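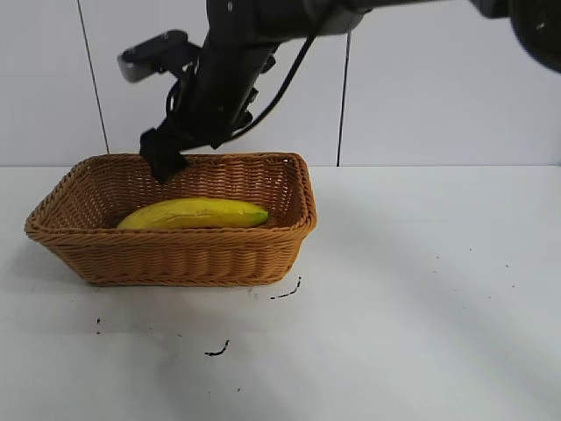

Erfolgsquoten brauchen einen Nenner

Von Heriberto Alvarado

In Arbeiten zum Greifen mit gelernten Strategien steht oft eine einzige Prozentzahl in der Zusammenfassung. Ich halte das für zu wenig. Bei Pluka, unserem Versuch mit Obst in Körben, haben wir im Januar 50 Durchläufe pro Einstellung gefahren. Mit fester Startlage der Banane gelangen 43, mit zufällig gedrehter Lage 28. Das Modell war in beiden Fällen dasselbe, trainiert mit 765 Vorführungen.

Welche der beiden Zahlen gehört in den Titel? Ich meine: beide, und dazu die Liste der Startlagen. Ein Korb hat Wände, und ein Greifer, der nahe am Rand ansetzt, hat eine andere Aufgabe als einer über der Mitte. Wer das mittelt, verliert die Information, die der nächste Versuch braucht.

Der Einwand, das koste Platz, überzeugt mich nicht – eine Tabelle im Anhang reicht. Gutachter sollten sie verlangen.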